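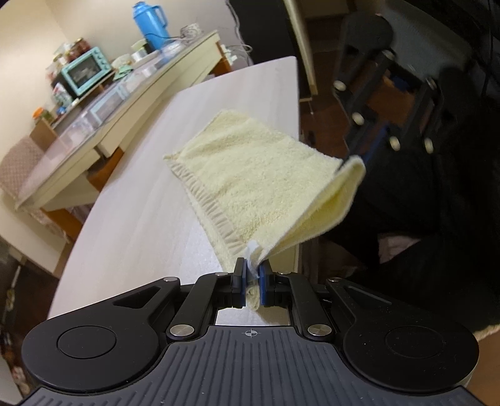 Jora Classroom Music Stand (Set of 6)

Jekport / School Music / Stands and Racks

Anyone who has run a beginner strings class knows the sound of a music stand giving up. First the slow creak, then the slide of paper, then a cello part on the floor and eleven children delighted to help pick it up. The Jora was drawn up by Mesfin Workneh, who taught middle school band long enough to develop opinions about wing nuts. There are no wing nuts on the Jora.

The desk is a single piece of folded steel with a deep lip. It holds a full conductor's score, a pencil, and whatever else a trombone player thinks belongs there. Height is set with one collar that a nine-year-old can turn and, more to the point, that a nine-year-old can't turn all the way off. The base is weighted, and the feet are rubber, so the stand stays put on a gym floor when somebody's bow arm gets ambitious.

Stands nest for storage. A set of 6 takes up about as much closet as one tuba case, assuming you still have a closet and the tuba isn't in it.

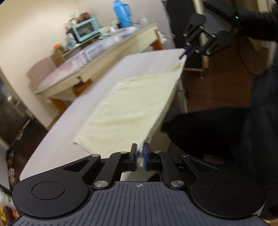

DETAILS AND ORDERING

Sold in sets of 6
Finish: matte black or school-bus yellow (the yellow ones come back after concerts)
Fits: seated players and most standing ones
Assembly: push the post into the base. You're done.
Spare collars: 2 included with every set

Will it work with our old Moser stands?
They'll share a room peacefully. The posts are different sizes, so please don't try to marry the parts. Robel Abera in our repair shop has seen the results and would like it to stop.

Can we get them engraved?
Yes, up to 70 characters on the back of the desk. The school name is popular. So is "PROPERTY OF ROOM 2, PUT IT BACK."

Do you sell a cart?
The Klinhom cart takes three sets and goes through a standard door. Add it to your order or buy it later, after you've carried everything up the stairs once.

We've sold over 2000 of these to schools and community bands. Orders for the fall term should reach us in August. Orders placed on a Sunday night before a Monday rehearsal will be read with sympathy and shipped at the usual speed.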